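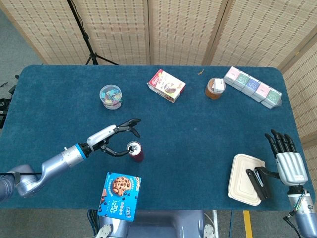 Trail Camera FAQ

I get a lot of the same emails once the season winds down, so I finally put my answers in one place. I hunt whitetails on 80 acres, mostly with a bow, and I've run cameras there for years. Your ground may be different!

How high should I hang my camera?

I go waist high on most trees. If I'm on land where other folks walk through, I put it way up over my head and tip it down with a stick wedged behind the case. You'll lose a little detection range that way, but I'd take that over losing a camera.

Which direction should it face?

North if you can swing it. I faced one east over a bean field once and came home to 466 pictures of sunrise and one raccoon.

Do deer get spooked by the flash?

Some do, some couldn't care less. I had an old doe on the Serberg side who would walk right up and lick the lens. Mature bucks seem touchier to me, so I use no-glow models on scrapes and save the cheaper red-glow ones for field edges.

Which camera do you use?

Right now, two Codovs and a beat-up Stornberg that I keep meaning to retire. The Stornberg eats batteries but the night pictures are great. I paid $249 for the newer Codov and I'm happy with it (I did wait for a sale).

How often do you pull cards?

Every 28 days in summer. In the fall I only go in when I'm already headed to that stand, and I like a little rain so my scent doesn't hang around. Rubber boots, always.

Lithium or alkaline batteries?

Lithium once it gets cold. Don't mix them, and don't put half-used ones in with new ones.

Is it worth leaving cameras out after the season?

Yes! January is my favorite month for it. You find out which bucks made it, and you'll see who has dropped antlers before you go tromping around looking for sheds. Oluwaseun Afolabi, who shares the lease with me, leaves his out all year on the creek crossing.

Can I use cell cameras where I hunt?

Check your state's rules first. Some places restrict them during the season, and public land can have its own rules on top of that.

Updated 14 Dec 2022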